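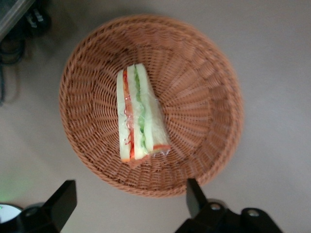 Figura 4. Cesta redonda de mimbre con un sándwich envuelto, colocado con el corte hacia arriba.

4. Preparar la cesta para servir

Ya tiene la cesta Dranach fuera de su caja y bien aireada, así que llega la parte más agradecida: ponerla en la mesa con algo rico dentro. Tómese su tiempo, que el mimbre agradece las manos tranquilas, y si es la primera vez que la usa, lea antes el apartado entero (son cinco minutos y se ahorrará más de un disgusto con las migas).

1. Pase un paño seco por el interior, empezando en el centro del fondo y siguiendo las varillas hacia el borde. En el centro el trenzado es más tupido y ahí se queda casi todo el polvo.

2. Apoye la cesta sobre una superficie lisa y compruebe que no baila. Si cojea un poquito, presione el fondo con la palma abierta, sin apretar las paredes.

3. Envuelva cada sándwich en film transparente, recién cortado en triángulo. Estire el plástico sobre el corte, para que se vea bien el relleno, y recoja el sobrante en la punta.

4. Coloque el sándwich tumbado, con las capas a la vista. Así cada cual sabe lo que coge y no hace falta andar levantando panes, que es una costumbre muy fea pero muy extendida.

5. Deje hueco alrededor para que entren los dedos con comodidad. Es preferible reponer a menudo que llenar la cesta hasta arriba.

Nota: el borde de nuestras cestas puede no ser un círculo perfecto. Se remata a mano, y una ligera forma ovalada es normal y no afecta al uso.

Precaución: no ponga alimentos húmedos o sin envolver directamente sobre el mimbre. Si va a servir pan suelto, forre antes el fondo con una servilleta de algodón.

Precaución: la cesta no conserva el frío. Los sándwiches con tomate, jamón, huevo o mayonesa deben esperar en la nevera hasta el momento de servirlos.

Al terminar, vuelque la cesta, dele unos golpecitos suaves en la base y déjela boca abajo en un sitio ventilado, lejos del radiador. Para las manchas, consulte el apartado 5.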